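Plukosside Black Fabric Backdrop

A plain black cloth backdrop for market stalls, school displays, shop corners and small photo set-ups. The Plukosside hangs from its own curved black rods, so no wall hooks or tape are needed. The fabric falls in soft folds and doesn't need to be pulled tight. Pale and bright colours show up well against it, which makes it a good choice for cut-out lettering, felt shapes and paper signs.

The cloth comes off the frame for washing. Cold water, mild soap, line dry. Do not tumble dry or iron directly over the edge binding.

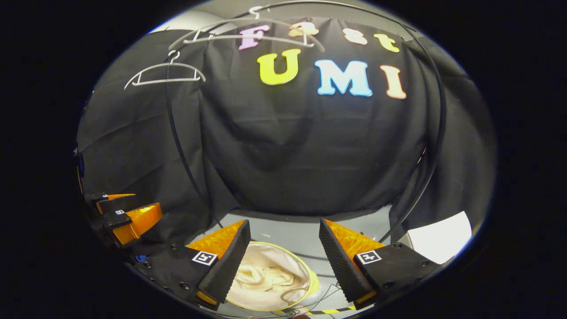

Plukosside backdrop with coloured letters and two white hangers. Letters and hangers not included.

Attach letters with small pins or removable fabric dots. Stick-on hooks do not hold on this cloth. For clothing displays, keep to light garments on slim hangers. The rods are not rated for coats or wet items.

Details
Colour: black only
Item no.: 334
Care: cold hand wash
Supplied with: cloth, rods, 6 fabric clips, carry bag
Weight limit: 600 grams, spread evenly

Replacement clips are sold in packs of 2. The Jeta carry bag is also available separately in grey.

Orders and bulk enquiries: Mohsin Lashari, Sotiropoulos Display Supplies
Page updated 12/09/2019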